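Istard – floor and wall finishes word list

README, last touched 7 April 2023

What it is
A plain text word list for people who have to write down what a floor or wall looks like. Surveyors, letting agents, tile shops, whoever. Started as notes Gülizar Coşkun kept while typing up room reports at Çınar, then Tatu Mfaume turned it into a file other people could open. 215 terms, each with a short meaning and one or two lines of use.

Not a standard. Not legal wording. If your contract has its own terms use those.

Files
terms.tsv – the list
pairs.tsv – terms people mix up (19 pairs so far)
usage.txt – 300 sample lines, one per row
old/ – June version, keep for diffing, don't edit

Columns in terms.tsv
term, group, meaning, see_also. Tab separated, UTF-8. Empty see_also is fine. Don't put commas in see_also, use a semicolon. Groups are stone, wood, sheet, trim. Only those 4. Paint used to be its own group, now under sheet, which is a bit odd but splitting it again broke the Pirnix import.

Stone terms
Most of the mail we get is about these. Veined, flecked, clouded, banded. Rule we use: veined if you can follow a line with your finger, clouded if you can't. Color goes first, then pattern, then finish. So "light gray, white veined, polished", never the other way round. 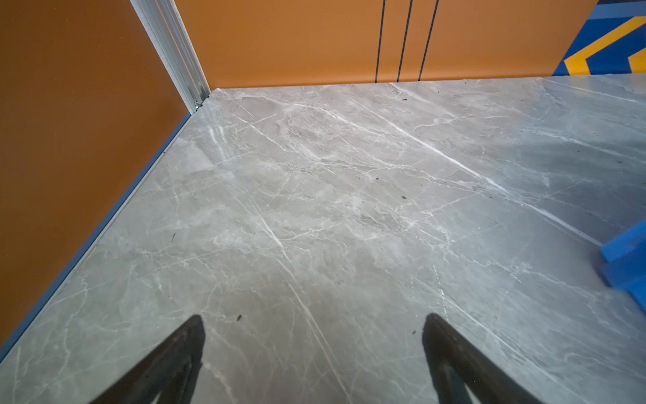 Veined: thin pale lines that branch and cross, one long white one on the diagonal.

"Marble" in the list means looks like marble. The list makes no claim about what the stuff is made of. If you know it's real stone and it matters, add "natural" in your own notes. We dropped "marble effect" from the main terms becuase half the readers took it as an insult to their floor. It's still in see_also.

Honed vs polished – see pairs.tsv row one. Polished gives back light, honed doesn't much. Don't guess from a photo if you can go and look.

Wall and trim terms
Less tidy than stone. Panel, board and sheet overlap and we gave up trying to seperate them by thickness. Use panel when you can see where one ends and the next starts. Trim is anything thin that covers or follows a join, any material.

Where walls change color, name each wall from left to right as you stand facing the back one. Split wall = two colors on one wall, give both halves.
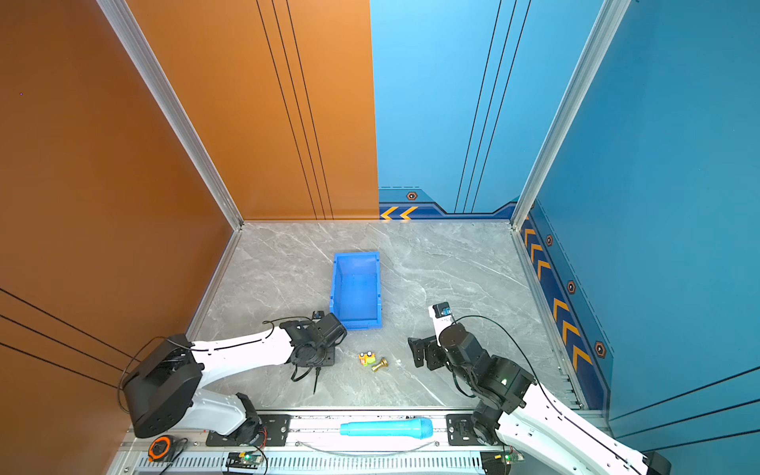

Split back wall, orange left, light blue right. Thin aluminum trim at the floor edges.

Chevron is a repeat of V shapes. Say which way they point if they point anywhere. A single V is still a chevron here, arguments about that are closed. Border is for a strip along an edge, band is for a strip anywhere. Yes people will use both.

Known problems
– teal and petrol are both in there with nearly the same meaning, one has to go
– no entries for cork at all
– usage.txt leans heavily on kitchens and hallways, that's what Gülizar had
– some meanings still say "colour", fix when seen
– Sodard export drops the Turkish letters, open the tsv directly instead

Adding a term
One term per change. Put in a meaning under one line and at least one usage row. Check it isn't already in see_also somewhere. Regional words welcome, mark them (reg). No brand names, they go out of date and then people write to us.

Tatu merges, usually within the week, slower in June.

License
Free to use and change. Keep the names at the top of terms.tsv if you pass it on.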